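Call for participants: open day on hand-held gripper work, Vira hall

Posted in December by the Clavance demonstrations desk

Clavance is looking for 21 participants for an open day at the Vira hall. The day covers manual work with hand-held grippers: picking up, holding, passing and setting down household goods. Participants carry out the tasks themselves under instruction and give written feedback at the end. No technical background is required.

The day is part of Tjoa, a program in which people perform ordinary handling tasks with gripper tools so that robot arms can later be trained on the same tasks. The open day has a narrower purpose. We want to find out how well the written instructions work for people who have never held the tools, and where first-time users get stuck. Recordings made on the day are used to revise the instructions and are kept separate from the training material.

What participants will do

Check-in opens at 8:30 a.m. The session starts at 9:00 a.m. and ends at 3:30 p.m., with a lunch break of one hour and two shorter breaks. The schedule has four parts.

Introduction. A demonstrator shows how to hold the gripper, how to open and close the fingers, and how to put the tool down safely. Participants then practice on foam blocks until they are comfortable.

Single-hand tasks. Each participant moves bottles, boxes and soft packages between marked areas on a table. Items are supplied. The tasks are repeated in a set order, and the order is printed on the station card.

Two-hand tasks. Participants use 2 grippers at once, one in each hand. Typical tasks are steadying a container with one tool while turning its lid with the other, and moving an item from one tool to the other without setting it down. This part takes the longest. Slow work is acceptable and is preferred to dropped items.

Demonstration by Jorer. Jorer will run a robot arm through a short set of comparable tasks behind a barrier. Participants watch and may ask questions. The arm is not operated by visitors.

Who can apply

Applicants must be 18 or older and able to stand for up to 40 minutes at a time. Both hands are needed for the third part; anyone who prefers to use one hand only may apply for the single-hand tasks and the demonstration, and should say so on the form. Left-handed applicants are encouraged to apply. Instructions are given in English.

People who have worked on gripper recordings for Clavance in the past year are not eligible for this session. Employees of Jorer may attend the demonstration but not the tasks.

Clothing and equipment

Wear short sleeves or sleeves that can be rolled above the elbow, and closed shoes. Long hair must be tied back. Rings and bracelets should be left at home or placed in a locker. Eyeglasses are fine. Participants in the two-hand tasks will be asked to wear head-mounted equipment - it is adjusted by a demonstrator and can be removed at any time on request.

The grippers are wiped down between users. Bring water in a closed container; drinks are not allowed at the stations.

Payment

Participants who complete the full day receive $100, paid by bank transfer after the session. Single-hand participants receive half that amount. Travel is not reimbursed. Those who attend only the demonstration are not paid and do not count toward the number of places.
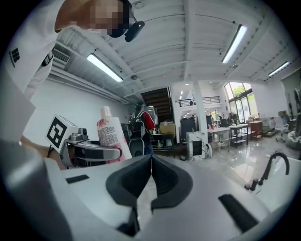 Bottles take more practice than boxes, according to one participant from the previous open day, who wrote in the feedback that the hardest part was judging how firmly to close the fingers with no feeling in the fingertips, and that a longer practice period would have helped. The same comment asked for station cards in larger type. Both changes have been made for the coming session: practice now runs for 30 minutes, and the cards have been reset.

Recording and consent

Hand movements, gripper positions and video are recorded during the tasks. Faces are obscured before any material is shown outside the project. A consent form is sent with the confirmation and must be signed before check-in. Participants may withdraw during the session or afterward; in either case their recordings are deleted, and payment for completed parts is still made.

How to apply

Use the application form on the Clavance open days page and enter reference number 3414. State your dominant hand, any previous experience with gripping or reaching tools, and whether you are applying for the full day or the single-hand tasks. A resume is not needed.

Applications are handled in the order received, except that places are balanced between left-handed and right-handed participants. Confirmations go out by e-mail with directions to the hall and the consent form. Applicants without a place are put on a waiting list unless they ask to be removed.

Questions about access to the building should be sent through the same form, marked "access". The upper level is not used for the session, and all stations are on the ground floor.

Related items

Demonstrator wanted, part time, Vira hall
Tjoa: notes for first-time gripper users
Jorer arm demonstration: visitor rules
School group visits: how to request a slot
Feedback summary from the previous open day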